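Observational Drawing II
Handout 7: Overlap, Edge and Surface in Hard Forms
Histow Hall, Studio 23
Instructor: Imke Harms. Studio assistant: Hậu Ung
Issued 10/06/2024

Scope of this handout

The previous handout dealt with soft goods: draped cloth, paper bags and the crumpled packaging used for the midterm study. The present unit turns to manufactured forms with hard edges and mixed finishes. Students should read these notes before the first session of the unit and bring them to the studio, where they will be used alongside the demonstration drawings.

Two skills are assessed. The first is the ability to place repeated forms behind and in front of one another without relying on heavy outline. The second is control of value across surfaces that respond differently to the same light.

Materials

Smooth-surface paper is required. The rough sheets used earlier in the term will not hold a clean highlight. Bring graphite in a hard, a medium and a soft grade, a kneaded eraser, a stick eraser cut to a chisel point, and a blending stump reserved for this unit. A stump that has been used with charcoal will leave dark specks in pale gray areas and cannot be cleaned well enough to be trusted. Colored pencil is not permitted until the final plate.

Repeated forms

A row of similar shapes is harder to draw than a single complicated one. The usual error is to draw the first member of the row with care and then copy it. Each later shape sits at a different distance from the eye and is crossed by its neighbor at a different point, and a copied contour will contradict both facts.

Begin with a single light line through the tips of the row and a second through the bases. These two lines are seldom parallel. Once they are established, mark where each member begins and ends on them, and only then draw the sides. Bình Kiều's demonstration sheet, posted beside the studio sink, shows the two lines left visible in the finished drawing. Students may do the same.

Where one form passes in front of another, the nearer edge is drawn complete and the farther edge stops short of it. A small gap of bare paper – no wider than the pencil point – separates the two more clearly than a dark line would.

The human hand remains the standard exercise for this problem, and the plates from Drawing I should be reviewed.

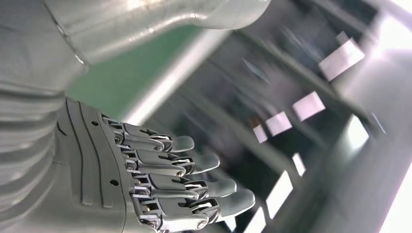

Plate 4. Mechanical hand with fingers extended. Flat gray covers, polished linkages, grooved back plate.

Students should establish the stepped arrangement of the fingertips before any detail of the joints is attempted. The fingers lie nearly parallel, with a slight curl at the ends, and that curl should be recorded early. If it is left until the shading stage the fingers will look like flat strips. The long grooves on the back plate are curved, and they are the best available guide to the roundness of the shell. Draw them as part of its form and avoid treating them as decoration.

The ribbed section at the left is far out of focus. It is to be kept soft and pale, with broken edges, so that it stays secondary to the hand.

Matte and polished surfaces

A matte surface passes from light to dark by slow steps. Its lightest area is broad and its edges are quiet. Build it with the hard grade in even layers, changing the direction of the stroke between layers, and do not use the stump until at least two layers are down.

A polished surface behaves in the opposite manner. Very light and very dark values stand directly side by side, and the middle grays are narrow or missing. The linkage bars, pins and pivot screws in Plate 4 should be handled in this way. Reserve the highlights as untouched paper. A highlight lifted out later with the eraser is always duller than one that was left alone.

The fingertip pads are smooth and softly rounded, slightly darker than the covers. They call for the medium grade, applied lightly, with no hard accents.

Small round details

Screw heads and drilled holes are circles seen at an angle and must be drawn as ellipses. Within one row of joints the ellipses should agree with one another. Ayman Bensaid will give a short demonstration of ellipse guides in the second session; freehand work is expected after that.

A hole is dark and has a crisp near edge. A screw head is a raised form and needs a light side. Confusing the two is the most frequent fault in submitted work.

Assignment

Complete one long study from Plate 4 at full sheet size, and seven thumbnail studies of individual joints, each no larger than a playing card. Write your name and section on the back in pencil.

The long study carries 89 points and the thumbnails 23 points. Work is due at the December review. Late work is accepted only by prior arrangement with Lụa Đặng in the program office.

Fixative may be used in the spray booth only. Drawings should be interleaved with tracing paper for transport.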